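Meltmont Tabletop Tidy Demonstration: Booking and Visit Details

Thank you to everyone who came out to see us at Trumerham on 19th April! We had hoped for a decent turnout and ended up with 130 of you through the door, which kept the coffee going and the questions coming all afternoon.

The Meltmont is a two-armed system with a jointed hand on each arm, and the demonstration is built on a job everybody knows from home: opening a little trash can, putting the trash in, and closing up again. It sounds like nothing at all until you watch it done with mechanical fingers. 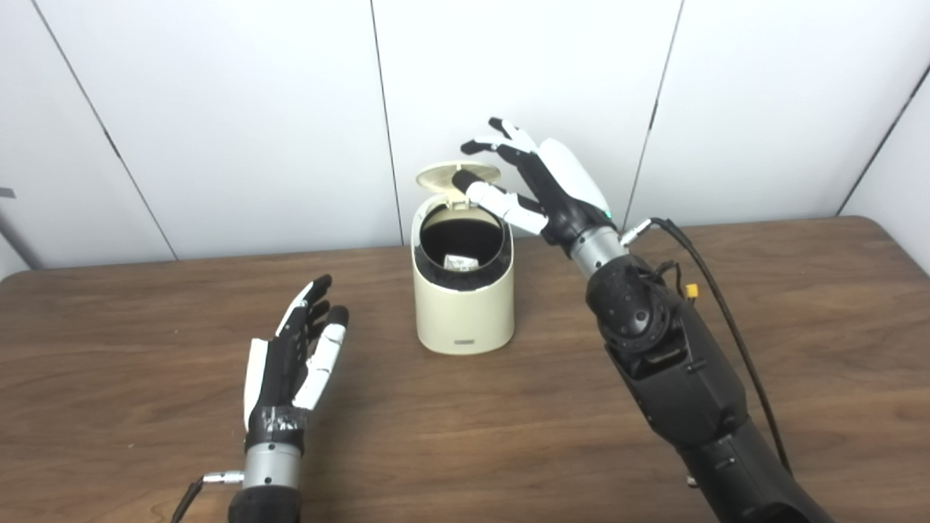 Mesfin Tamiru, who led the session, likes to start slowly and let people come up close to the rope, and he is happy to go over a step again if a child at the back has missed it (or a grown-up, for that matter). Plenty of you asked why we don't use a bigger can. We like the small one! A light lid asks for a gentle touch, and it fits on a table where everybody can see it.

Closing gets its own part of the program. The thumb does the pressing on the lid while the fingers stay up out of the way, and the other hand waits open nearby.

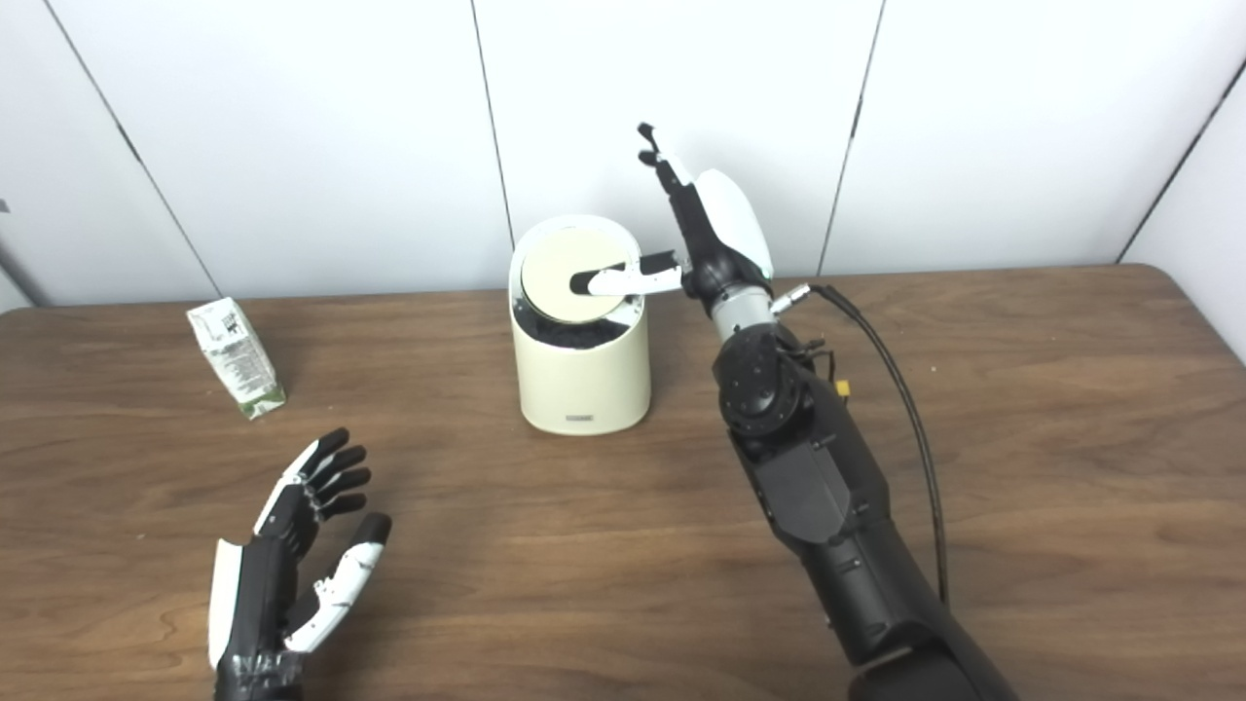

What a booking includes

The demonstration runs with one presenter and needs a sturdy table and a clear floor. Delivery is free within 500 miles of Trumerham, and beyond that please ask us for a price. We bring the can, the liners and a good supply of paper trash, though you are very welcome to save up your own. Crumpled paper is the crowd favorite, held in a closed fist right over the open can.
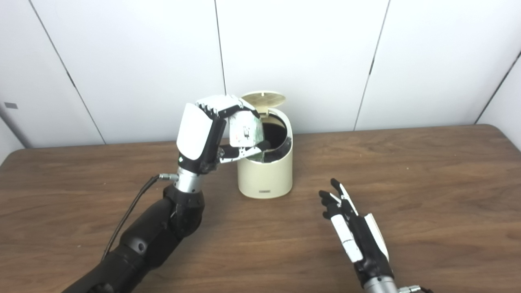 Wamumex Visitor Programs, Hauksdóttir Building

Our next open day is in August, and places are free but do go quickly. To book a demonstration at your own school, library or workplace, call the Trumerham desk on extension 966 and leave a message with your town and a couple of dates that would suit you.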